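Stilby Bakes: a recipe card collection

Version 4, last updated March 26, 2023

Hello, and thank you for stopping by! Stilby Bakes is a set of 138 home baking recipes, typed up from the card boxes of people in and near Tulmont and put into one tidy, plain format so that anyone can search them, scale them or just print them out and get flour all over them (mine are a disgrace by now).

What you get

One text file per recipe, plus a single spreadsheet with everything in it. Each recipe has 14 fields: title, yield, oven temperature, pan size, ingredients, method and so on. The full list is in fields.txt. Weights are in grams, with the cups and spoons from the original card kept next to them, even when the card says something like "butter the size of an egg." I left those alone on purpose. They're half the fun!

Yeast doughs are the biggest group, then cakes and bars. There are 16 doughnut recipes, both raised and cake style, and the glazes for them live in their own folder, as most of them will go on nearly anything.

How it was put together

I typed the cards, and Kelly Haslam read every one of them back against the original, which took her most of a winter. Where the handwriting beat us both, the field says "unclear" and we didn't guess. Conversions were done with Mrema, the little script in the tools folder. It rounds to the nearest gram, so yeast amounts can look a bit fussy.

Known problems

Oven temperatures are missing from a good many of the older cards ("hot oven" is all you get). High altitude notes haven't been checked. Two gingerbreads are very nearly the same recipe, and I couldn't bear to drop either.

Using it

Share it, change it, bake from it. If you reprint a recipe, please keep the contributor line at the bottom of the file. Corrections are always welcome, and I hope to have the pie folder ready in April.

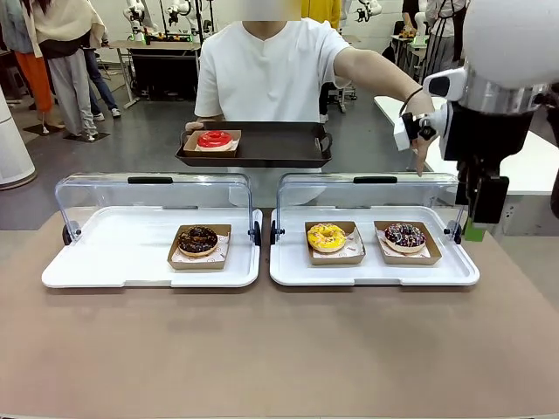 A donut with a bright red glaze, boxed and on its tray.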